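ID 515 Wood Objects — handout 3, solids and grain
Notes by Kenza Soliman, section taught w/ Oddur Damgaard

Left over from last time: finish the edge-softening on your first block, 100 grit only. Don't go finer yet, we paint after the review.

Terms you need for the quiz
Prism — same outline top and bottom, flat sides. A cube is one.
Pyramid — sides meet at a point.
Facet — any flat face. Not the edge!! Half of you mixed this up.
Arris — the sharp line where two faces meet. Break it lightly on anything a child will hold.

Cutting order for the many-sided ones: square the stock first, mark the outline on BOTH ends, take off corners, then check against the template. If the facets come out uneven dont sand them even, you lose the outline. Start again, the offcuts bin is full.

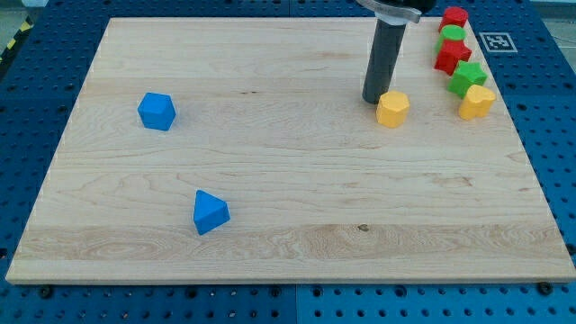
Grain on boards comes next. Flat-sawn maple can look calm across most of its face and then go wild in one strip, so read the whole board before you lay out parts. Good case of it with the blue cube and the blue triangular block: fine wavy lines over most of the wood, then toward the front a band with much stronger figure, swirly and darker on the left, and a small dark knot in it. For a display base I'd keep that strip. For the Stolness tray project I would plan cuts around the knot, a plane can catch there and tear out.

Color. Strong blue and yellow hold up well against pale wood. Two coats, thin, let it dry between. Thick paint rounds over your facets and fills the arris, then the shape reads as mush from across the room.

Budget note — the Dravia kit list is capped at 800 per group incl. finish. Keep recepits.

For next session
- one cube, one many-sided prism, unpainted
- sketch of your base board with grain direction drawn as arrows
- read the Selance packet, section on knots only

Final sets are due in November, Oddur has the sign-up sheet.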